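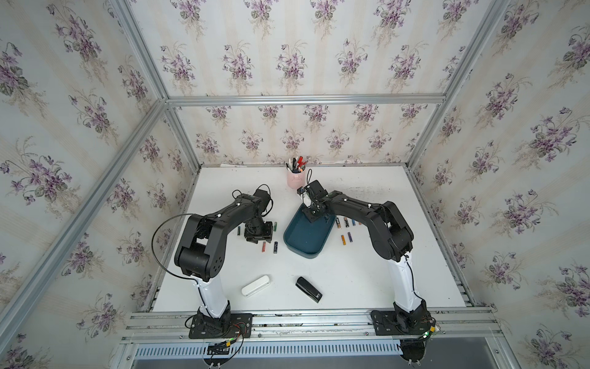 May

By Mwangi Temba

The first thing Barua's trainers teach a newcomer is how to let go. You sit on a stool with a pair of small handles in front of you, one for each hand, and whatever your hands do, the two arms on the table do too, a fraction of a second later. Close your fingers and a gripper closes. Relax, and it opens, and if you happened to be holding a battery two inches above the table at the time, you will hear about it from the rest of the room.

I dropped mine. Then I dropped it again, and on my third try I set it down so slowly and with so much tenderness that Wilma, who was looking after me that morning, asked whether I was planning to tuck it in.

The shop sits on the upper floor of what used to be a shoe warehouse in Drodton, over a tile showroom, and it has the slightly overheated feeling of any place where a lot of electronics and a lot of people share too few windows. Barua is a small outfit. It teaches robots to do tabletop chores for other companies, and the way it teaches them is by having patient human beings do those chores through the robot, over and over, while a computer keeps a record of every motion. A single run from start to finish is called a demonstration, or a "demo" if you've been there longer than a week. The task I had come to watch, and then to make a mess of, was the battery task: pick up the loose AA batteries and put them in the tray.

That's all it is. I had expected something grander, I suppose, and I said so over coffee, and got the kind of look a baker might give you for asking why she bothers with plain bread. A battery, Wilma explained, is a fine teacher. It's small, it's slick, it rolls if you so much as breathe on it, and it has to be taken across its middle or it shoots out of the fingers like a watermelon seed. One lying flat asks for one sort of grasp and one standing on end asks for another. Turn it a few degrees and your wrist has to turn with it, and until you've tried that with a handle in your palm and your eyes on something across the table, you have no idea how much your own wrist has been doing for you all these years without a word of thanks.

The other things on the table stay where they are, or at least they're supposed to. The cup of pens, the stapler, the little white case: these are what the trainers call furniture, and they get shifted between runs so that the machine won't come to depend on a bare and tidy surface. Real desks have staplers on them. For the same reason the walls around the workspace get changed, and one of the pleasures of my visit was the wallpaper cupboard, which holds rolls of stripes and ferns and brick patterns and a very pretty one with violets that my grandmother would have put straight up in her hallway. Paper is cheap, and a robot that has only ever worked in front of one wall can be badly thrown by a second.

The battery set, when I visited, stood at 1,283 demos. The goal was 1,928, a number that had been settled with the client, a home-goods company called Rondatell, through a long string of emails that I was spared from reading. A good trainer at a steady pace can do 23 in an hour, and I was told this as if it were nothing much, in the way that people tell you they run before breakfast. My own best hour came to 4 that anyone was willing to keep.

What gets kept is a matter of some feeling around the shop. A run where you fumble a battery and pick it up again is often worth saving, and Wilma is fond of those, as they show the machine a way out of trouble. A run where you stop in midair to scratch your nose is not. Hesitation goes into the record along with everything else, and a robot fed on enough hesitation will learn to hover. She told me about an early batch for a different job, folding napkins, in which one trainer had a habit of giving the cloth a small pat when he was done. He had no idea he did it. By the end of the month the robot was patting every napkin too, quite lovingly, and they had to decide whether to fix it. (They fixed it. I was sorry to hear that.)

The software that turns all this handwork into something the arms can do by themselves is called Tokard, and it lives on a computer under a desk by the far wall, where it hums. I won't pretend I followed the whole explanation. The gist, as I understood it, is that the program looks at what the cameras saw and what the hands did at the same moment, and slowly gets better at guessing the second from the first. It doesn't have a notion of a battery, or of tidying up. It has a great deal of Wilma in it, and a fair amount of the two other trainers, and now, I'm proud to say, a very small amount of me.

There is a craft here that I hadn't expected and that I kept thinking about on the drive home. New trainers tend to use their strong hand for everything, and have to be coaxed into letting the left arm take the things on the left. They also tend to hurry the last part, the release, which is where most of the trouble comes in. You want to be low over the tray before you open up – lower than feels polite – and you want to lift straight away from it afterward, with no sideways drift, or you'll take the battery with you. Wilma watches the shadow of the gripper to judge her height. When the shadow and the fingers meet, she's down. She learned it by herself in her second week, and she now passes it along to everyone who sits on the stool, usually before they've thought to ask.

She came to the work from alterations, by the way, eleven years of hems and zippers, and she thinks the sewing helped. You get used to making the same small movement a great many times without letting it go stale. She plays the radio low. She takes her breaks standing up, and she recommends a wrist stretch against the edge of the desk that I have since taught to everyone in my house, whether they wanted it or not.

Late in the afternoon they let Tokard have a turn at a practice layout. Wilma took her hands off the handles and rolled her stool back a foot or so, and the arms began to move with nobody on the other end of them. The right one went out over a battery, paused, turned its wrist, and came down. It was slower than she is. It missed once, closed on air, and went back for it with a little sideways nudge that made one of the other trainers laugh out loud and point at her.

"That's you," he said. "That's exactly how you do it."

She said she did no such thing, and then she pulled the stool back in, reset the batteries, moved the stapler over by a hand's width, and started on the next run.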